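Skulau Gray Stacking Bin

We've carried the Skulau bin for years now and it's still the one we reach for first! It's a plain, gray, straight-talking rectangular bin from Meinecke, made for small parts, blocks, offcuts and all the odds and ends that never seem to have a home. Put a couple of them one behind the other on a bench and you've got a sorting station - fill one, keep the next one free, and work from front to back.

What we love most is the color. Gray doesn't sound exciting, but reds and dark greens really stand out against it, so finding the right piece is quick even when things are lying every which way.

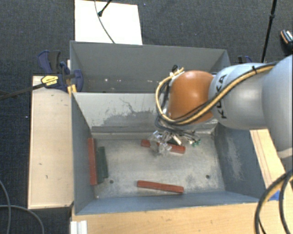
The inside is open, with no dividers to work around, so long pieces can lie flat or at an angle. If you do want dividers, the Vivton insert set fits both sizes (sold separately, and worth it for screws and other tiny stuff).

Details
Item number: 227
Color: gray
Weight: 800 g
Load: up to 22 kg per bin
Lid: optional, clear or gray

Cleaning is easy - warm water, a little dish soap and a soft brush. Please skip the dishwasher, as the heat can warp the rim.

Ships from our Geltura warehouse. Orders placed before noon usually go out the same day. Lids are back in stock in November.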